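Unit 4: Costing a Small Sorting Cell
Course notes, Hermine Strebel

Read this before the planning workshop in December. Bring a calculator and the blank budget sheet.

4.1 Start with the task

Most bad purchases begin with a catalog. Write the task down first, in one sentence, with the objects named. Ours is: "Pick up bottles, cups and wrappers from a table and put them in a bin." Everything on the budget sheet has to answer to that sentence.
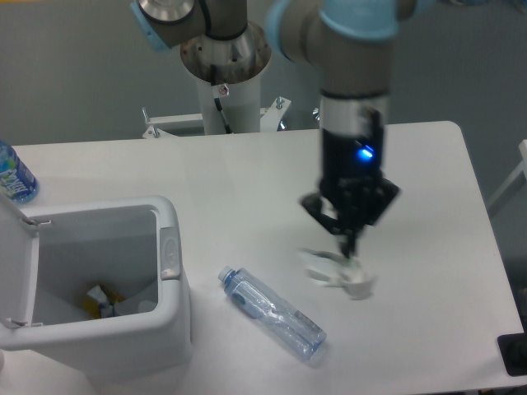 Then list what the sentence leaves out. How heavy is the heaviest object? How far is the bin from the farthest pickup point? Who empties the bin, and does the arm stop while they do it? Suppliers will ask all of this, and a quote given without the answers is a guess.

4.2 The arm is one line of many

Students tend to put the arm at the top of the sheet and stop. For the workshop, use these headings:

Arm and controller
Gripper and spare fingers
Pedestal, bracket and table
Cables and mounting hardware
Safety review
Setup labor
Training
Consumables and test objects

Two quotes are in your packet. Vurard offers the gripper at 900 dollars with fingers included. Navia offers one at 712 dollars, but a spare set of fingers is 49 dollars and you should plan on 3 sets in the first year. Work out both totals before you decide which is cheaper. Shipping is the same for both.

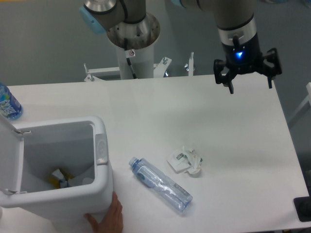

Labor is the line people get wrong most often. Somebody has to reset the table between trials, and those hours cost money even when the person is already on staff. Ji-hoon Shim's group left them out of last year's plan and had to ask for a second round of funding in the spring.

4.3 Renting first

If the task sentence is still changing, rent. A short rental lets you try your own objects on your own table. Clear plastic is a good test, as many vision systems handle it poorly. Ask the supplier to include it in the demo and get that in writing. 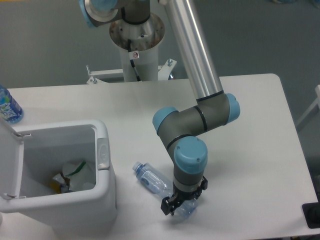

Figure 4.3. Gripper at the bottom end of a clear bottle, bin on the left side of the table.

4.4 For the workshop

Fill in every heading, even if the entry is zero. Mark each figure as quoted or estimated. Samran Saengthong will collect the sheets at the end of the session.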